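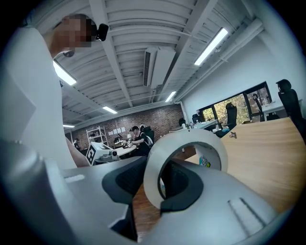
Search this journal Go Advanced

4.3 Why the singing hour lasted

I went to Wustitz expecting the quiz to be the favourite. I was wrong by a mile (my notes from the first week are quite embarrassing on this). Of the 16 residents who joined at least one activity, most drifted off after a few goes, but the singing hour kept its people right through March, and I think the reason is fairly dull: they could pick the songs. At Trinen, where staff chose everything from a printed book, the hour was down to three regulars before I had even learnt the names of the tunes!

I should say that Lei, the third home, sits awkwardly between the two. Residents there chose every other song, and turnout went up and down with the choosing. I wouldn't lean on that too hard, as I only sat in on four sessions and one of those clashed with the hairdresser.

Figure 4. A roll of clear packing tape. 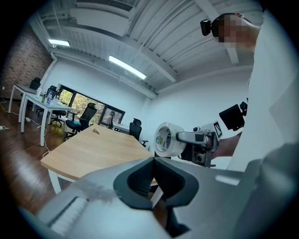 One resident at Wustitz told me I was making it too complicated, that she came for the arguing over what to sing next and would happily skip the singing. I heard versions of this often enough to go back and recode my notes, and the arguing now has its own heading in section 4.4.

Related articles
Quiz nights and quiet residents
Ikus: a garden club after seven years
Who picks the film?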